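New result from our group, short thread. We taught the hand to put a pen in a cup. Four years of grad school, go ahead and clap.

The method: Biljana Todorova relabels failed attempts as good examples of whatever they ended up doing. Missed the cup? Congratulations, you have mastered missing the cup. 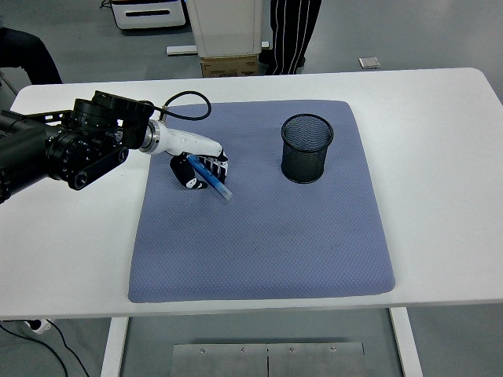 Blue marker in hand, mesh cup still empty.

We trained on 700 demos plus the relabeled flops. It beat the same policy trained on 2,000 clean demos, which I collected personally, over February.

It still can't do pens lying across a mat seam. Neither can I before coffee. Preprint soon.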